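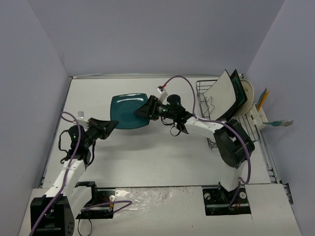

How many times does a person have to show a robot a task before it can try the task alone?

Usually a few hundred for something simple, and well over a thousand once two arms have to work together. Our dishes work at Yimer stands at 1502 recorded runs as of the end of November, and we would still like more of them.

Raghda Khalaf has been running the dishes sessions this term and has asked for a page in the newsletter, partly to report and partly to get more people to sit down and drive.

The task is putting things into a rack and taking them out again. Plates, mostly, plus a tray and a few utensils. The person driving holds a pair of small handles, one for each hand, and the two arms on the table copy what the hands do. Everything the arms do is stored along with the camera pictures, and one pass through the task makes one run. A run that goes well lasts 38 seconds. A run by someone on their first afternoon can take several minutes, and those are stored too, in a separate folder.

The part that takes the longest to learn is the handover. A plate held by two grippers is a different thing from a plate held by one. If the left hand drifts away from the right by even a small amount, the plate either slips or twists, and the driver feels nothing, as the handles give no push back. You have to watch the rim. The teal square plate has proved the most useful for practice. Its rim is shallow but gives the fingers something to close on, and with a gripper at either side it can be kept level over the middle of the table while you decide which hand is going to let go.

Wissam Smadi has rewritten the driving notes after going through the spring runs. The main changes are these.

Start with both arms at rest and wait for the tone before moving. Runs where the hands moved early have had to be trimmed by hand.

Pick up at the edge and close slowly. The gripper will keep squeezing for as long as you ask it to.

When both grippers are on the plate, stop. Count one, then move. The stop looks like wasted time on the recording but the trained arms have been much steadier with it than without it.

Do not correct a bad grip in mid-air. Put the plate down, let go and pick it up again. We want the arms to learn the recovery, and a recovery on the table is one they can repeat.

If you drop something, carry on if it is in reach. If it is out of reach, end the run and mark it as dropped.

Keep the same order within a session. Plates first, tray second, utensils last. Change the order between sessions if you like, and write down which one you used.

The old notes told drivers to work as fast as they comfortably could. Please ignore that. Wissam compared the quick runs with the slow ones in October and the arms trained on quick runs kept reaching for the rack before the second gripper had let go. The slower set did not have this trouble, or had it much less. He has written up the comparison and it is in the Grokmont folder under dishes, with the charts at the back.

On the results so far: with plates the trained arms do well enough that we have stopped watching every trial. Utensils are poor. A fork lying flat gives the grippers very little to hold, and drivers have been getting round this by pushing it against something first, each in their own way. Raghda would like everyone to settle on one method before we record any more utensil runs. There will be a short session on this at 4 in the afternoon on the Sunday of the open weekend, in the small lab, and anyone who has driven before is welcome to come and argue for theirs.

The glossy plates also cause some difficulty. Under the ceiling lights the shine moves as the plate tilts, and the software that reads the pictures seems to take this for the edge of the plate. We have tried turning one bank of lights off, which helped in the mornings and made things worse after dark. Ekel has lent us a set of softer lamps and these will go up before the next block of sessions. Runs recorded under the new lamps will be labelled as such, so please do not mix them in with the old ones when you copy files across.

We have nine regular drivers at present, and two of them finish at the end of the month. No experience is needed. People who play the piano have picked it up quickly, and so have several who do not play anything – the only thing that has really mattered is being willing to go slowly for an hour. Sessions last an hour with a break in the middle, and we ask for at least 4 sessions from each new driver so that the early, untidy runs are balanced by some later ones. Left-handed drivers would be especially welcome. Almost all the runs we have lead with the right hand, and it shows in what the arms choose to do.

To book a session, put your name on the sheet outside the small lab or write to Raghda at her Posteo address, which is on the staff list. Please give two or three times that suit you. Questions about file names, labels and the dropped-item mark should go to Wissam.

The next item from the dishes group will cover stacking, which we have only just begun.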